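Hollham Shop Supply
Home > Storage > Shelving > Steel, painted

Toso 2-Post Bay Shelving, yellow shelf / black upright
In stock. Ships from Nirkbridge.

Steel shelf, black uprights, folded front lip. Painted both sides. Goes together with a rubber mallet, no bolts on the shelf levels. Add-on bays share an upright with the starter so order one starter per run and then add-ons, not all starters (we get this wrong order every month, please check the cart).

Load
200 lb per shelf, spread out. NOT point load. Don't stand on it.
300 lb shelf is the heavy version, same color, thicker steel, separate listing. Don't mix the two in one bay, the lips are diferent depths and it looks bad.

Height
Uprights 70 in. Shelf levels move up and down, set them before you load. Feet included. Wall ties included, use them.

What's in the box
Starter: uprights, shelves, feet, ties, clips.
Add-on: uprights for one end, shelves, clips.
Mallet not included. Gloves not included, wear some, the shelf ends are sharp till the clips are on.

Color
Yellow only for now. Gray was discontinued. Blue maybe in August, no promises, don't call about blue. Touch-up paint sold by the small can, matches the Toso yellow and nothing else.

Fitting notes
Works on carpet or concrete. On carpet check level again after a week, feet settle. Start with the bottom shelf, then top, then whatever goes in the middle. Tap the corners down evenly. If a corner won't seat its usually the clip in upside down.

Cleaning
Damp cloth. No scouring pads. Dust sits behind the lip on the fronts, brush works better.
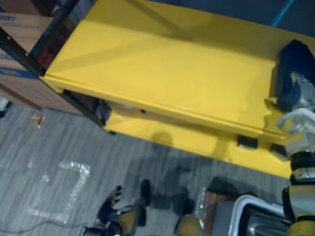
Bhuiyan wrote in to say the lip is handy for stick-on bin labels but that small boxes catch on it going in, and that a cut piece of hardboard on the shelf would bring the surface up level. Fair point. We'll cut hardboard to size, ask for it in the order notes, allow roughly 2 extra days.

Returns
Unbuilt only, orignal carton. Scratched paint from shipping, send a photo and we mail a can or swap the shelf.

Related: label holders, bin dividers, spare clips (bag), heavy version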